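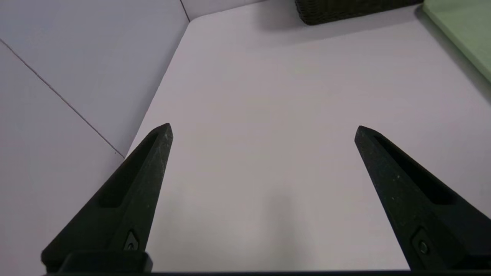 When should a planner commit to a grasp?
Once the object estimate has stopped moving for longer than the camera delay. Committing earlier saves time per pick, but in our tests it cost more in retries than it saved.

4. Perception and grasp commitment

The software stack, which we call Tavau, runs three processes: a segmenter on the wrist images, a tracker that merges these with the head view, and a planner that assigns each object to one of the two arms. The segmenter and tracker share a clock. The planner does not, and most of the early faults we logged came from that gap. A pose could reach the planner 105 ms after the image it was computed from, while the arm was still moving.

We fixed this by stamping every pose with the joint state at exposure time. The planner then transforms the pose forward to the current joint state before it scores any grasp. The change is small in code, and it removed the need for the pause we had been inserting before each descent.
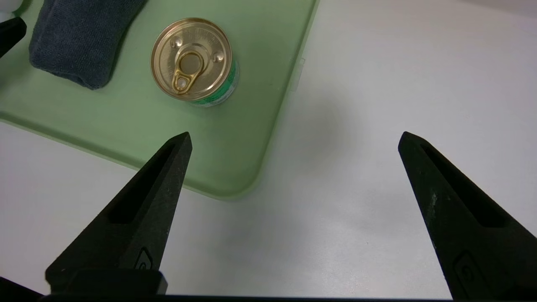 L. Benítez

4.1 Candidate scoring

Metal lids are hard for the segmenter. The ridges and pull tab on a can seen from above produce several closed contours, and the first version of Tavau often returned the tab as a separate object. We now merge any contour that lies fully inside another and shares its estimated height to within 12 mm. Cloth has the opposite problem: its outline changes with each fold, so we score it by area and ignore contour shape.

Candidates are ranked by the Orska scorer, trained on 2,945 labeled grasps. It takes a cropped wrist image and a proposed finger opening and returns one value. We hold out 704 grasps for validation, none of which are used in training.

4.2 Arm assignment

With two arms over one tray, the planner must also decide which arm waits. Each arm reserves a volume along its path, and a second request that overlaps it is held until the first is released. Objects lying on their side are given to the arm whose approach needs the least wrist rotation. The waiting arm may hover over the tray, provided its fingers stay outside the reserved volume. 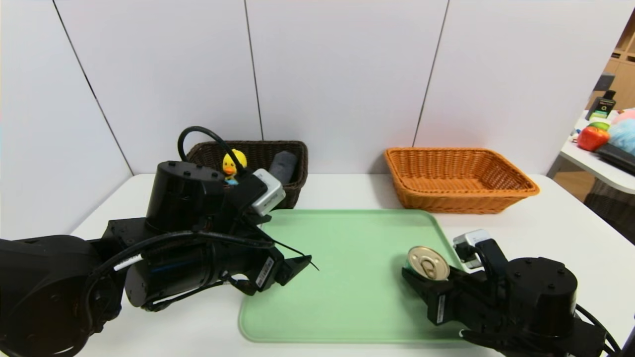

Figure 3. Head view with the right gripper closed on a drink can and the left gripper empty over the tray.

Reservations are released when the gripper passes a fixed height above the tray rim. We tried releasing on finger contact, but the lifted object could still swing into the other arm's path. The Gilitz simulator, which we use for replay, does not model this swing, so the release height was set by hand on the real arms.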